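Kitchenware Drive Extended Through May

The Kilside Residents' Association has extended its kitchenware drive to the end of May. To date, 274 households have contributed, and 36 apartments at Fajardo Court have been furnished with the basics. Plates and small saucepans are still needed - please wrap breakables and leave them with Adebayo Ugwu at the front office before 4 p.m.
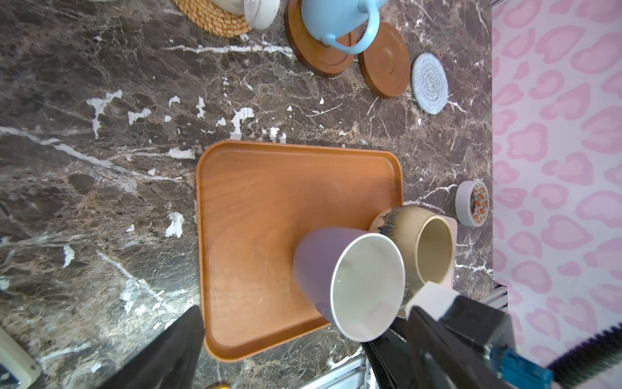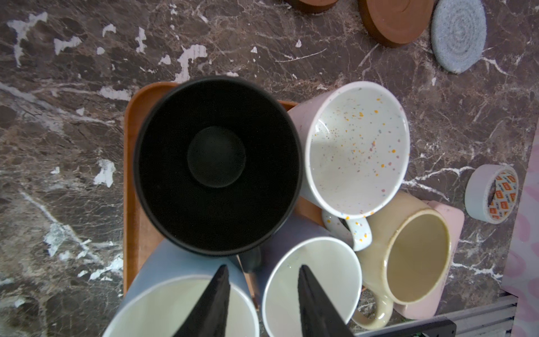

Mugs and a wooden tray on a marble countertop.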